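Posted by Nurondale – Wednesday, 7:40 p.m.

We use cookies to improve your experience. By staying on this site you agree to our cookie policy.

So Kundorlow is selling a lab-grown halo ring "valued at $710" for $200. Valued by whom? The same people selling it, as far as I can tell.

I asked their chat for the appraisal. They sent me a PDF with their own logo at the top and no signature. I could make one of those at my kitchen table.

Also, "white gold finish" is not white gold. Read the small print and it's plated silver. Fine for a fashion ring – just say so on the front page.

Evening in, snacks on the bed, more small print to read.

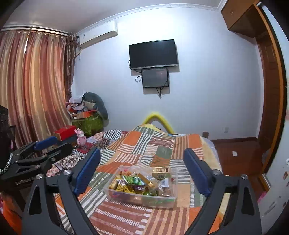
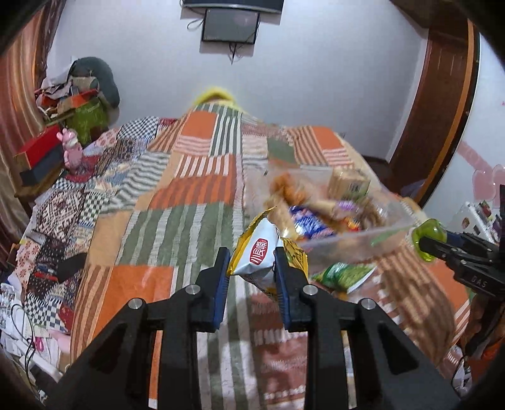
The return window is 30 days, but it starts on the day they ship. Mine spent 2 weeks in transit. Do the math on that one.

And resizing ends your right to return it. Who buys a ring online and gets the size right the first time? I've been wearing rings for years and I still guess wrong.

Somebody replied that Sumemley does the same thing. Yes, and I complained about them in October. Two stores doing it doesn't make it normal.

Van Wijk at least prints the metal stamp and stone size next to the price. Their prongs look thin to me in the product shots, so I'm not sold on them either.

For now the ring is going to a local jeweler who doesn't sell that brand. I want the stamp checked and the stone measured. Will post whatever they tell me.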